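Ticket 168: Heating drops out overnight, ground floor workshop units
Site: Wutcombe
Status: Closed
Opened: March 17, 2025
Equipment: Steinbach wall-hung gas boiler, Clindo wireless room thermostat and receiver, Prerkine circulation pump

Reported fault
Tenant reports that the ground floor is cold first thing in the morning. The thermostat shows a call for heat but the radiators stay cool until the boiler is switched off and on again at the fused spur. After that it runs normally for the rest of the day. First noticed in December, now happening on most mornings. Hot water is not affected.

First reply from support
Please leave the boiler as it is next time the fault appears and note the following before resetting anything:
- what the boiler display shows, including any code
- the pressure reading on the gauge
- whether the light on the thermostat receiver is green, red or off
- whether the pipe leaving the top of the pump is warm

Please do not remove the boiler casing. That needs a registered gas engineer.

Reply from site
Boiler display normal, no code. Pressure 1.4 bar. Receiver light red. Pipe cold. The thermostat in the main room still had the flame symbol showing.

Support
Red on the receiver means it has lost contact with the thermostat. When that happens it waits a set time and then switches the heating off, even if the thermostat is still asking for heat. The boiler and pump are probably doing as they are told. Cutting the power makes the receiver search again, and the heating comes back once it has found the thermostat.

Please fit two new alkaline AA batteries to the thermostat. Rechargeables run at a lower voltage and can cause dropouts in a cold room.

Reply from site
Batteries changed. The old ones were rechargeables. Fine for two mornings, then red light again on the third.

Support
Next step is the signal. Put the thermostat into installer mode by holding the two outer buttons until the screen changes, then scroll to item 11. The figure shown is signal strength out of 100. Take one reading where the thermostat is now and one in the corridor outside the boiler cupboard, with the cupboard door shut both times.

Reply from site
22 in the present position. 73 in the corridor. We should have mentioned that a steel shelving unit was put up against the cupboard wall before the winter. It is full of paint tins.

Support
A reading of 22 is too low to be reliable. The shelving is between the receiver and the thermostat and will be blocking a good part of the signal. There are three ways to deal with it. The shelving can be moved, the receiver can be moved out of the cupboard by an electrician, or the thermostat can go somewhere else. We don't advise using the corridor for the thermostat, as there is no radiator there and the rooms would overheat.

Reply from site
Shelving can't move, there is nowhere else for it. Asked our electrician to price for the receiver.

Update
Receiver moved by the electrician to the corridor wall, at head height, using the existing cable with a short extension in trunking. Same terminals used. Link between L and common checked and left in. Thermostat paired again and left in its old position. New reading 61.

Update
Heating on at the set time every morning for a week. Receiver light green at each check. The pump was noisy on the first day and was bled, no noise now.
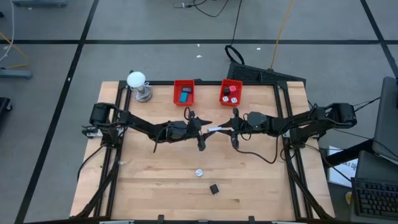
Does the thermostat need to be paired again each time the batteries are changed?

The pairing is stored in the thermostat and the receiver, so it stays in place when the batteries come out. Allow a couple of minutes for the two to reconnect before checking the light. The clock and programme should be checked after a battery change as well.

Closing notes
Cause: weak signal between thermostat and receiver, made worse by rechargeable batteries. No fault found on boiler or pump. Site asked to keep to alkaline batteries and to change them each autumn. The note on the cupboard door telling people to reset the boiler can come down. If the red light comes back, reply to this ticket with a fresh reading from item 11.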